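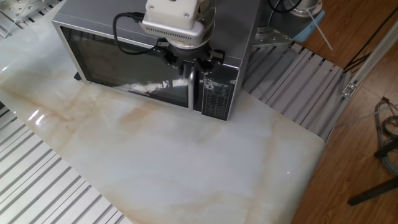 Diario de la residencia Altenthorpe. Entrada del martes, 18.40 horas.

Se ha dedicado la tarde a la revisión de la cocina común de la segunda planta, conforme al calendario interno de abril. La jornada comenzó con el microondas, cuya limpieza figuraba como pendiente desde la entrada anterior. Se repasaron el tirador vertical, el cristal oscuro de la puerta y el panel de mandos negro, situado a su derecha. El cristal exige un paño seco al final; con el húmedo quedan cercos.

La lámina de dibujo de mármol que cubre la superficie de trabajo se mantiene en servicio. Fue adquirida a Mekside junto con otras dos, todavía enrolladas en el armario de limpieza. Se recuerda que no deben colocarse sobre ella recipientes recién calentados.

Los residentes han solicitado de nuevo que el horario de uso se amplíe hasta la medianoche. La solicitud, registrada con el número 624, ha sido trasladada a la administración de Carnegie, que dispone de cinco días para responder. Entretanto continúa vigente el cierre a las 22.30.

Queda por resolver el olor a pescado del plato giratorio, lavado ya en dos ocasiones. Mañana se probará con agua y limón, tres minutos a potencia media. También falta reponer el detergente Skullura, del que resta menos de media botella, y sustituir los paños de la cocina. Los actuales se destinarán al cuarto de bicicletas.

Se cierra la cocina a las 19.15, con la llave devuelta a recepción.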